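Research | Robot learning | Interviews

We use cookies to remember your settings. Accept | Manage

Why the second hand matters

"I could talk about bathroom counters all day," says the lead researcher on the Lesesholm project at Vadeck, and for most of a June afternoon she does. Her group teaches robots two-handed tidying from recordings of people, taken at head height, and she is delighted with how it's going.

The early method followed only the hand doing the gripping. "We were throwing away half the lesson! One hand holds the thing, the other hovers beside it, and that hovering tells you so much about what a person is worried about." 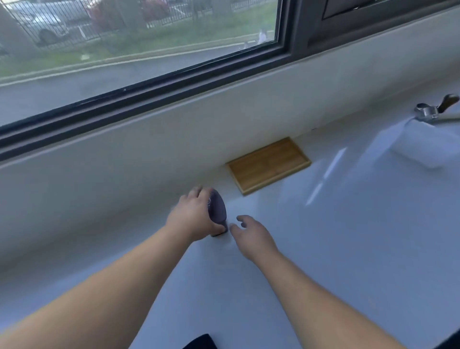

What changed in the results

The new version learns from both hands together. Trained on 900 short recordings, it finished 81 of 103 test tasks, against 66 for the old one. "Same tasks, same robot. I ran the numbers again before I told anyone."

Shiny white surfaces are still hard work, she says, as glare can hide where an object's base is. Tall, rounded things are her favourites (they tip so easily), and she wants many more of them in the next round, which the team has named Vulau.

Contact the newsroom | © Vadeck | Back to top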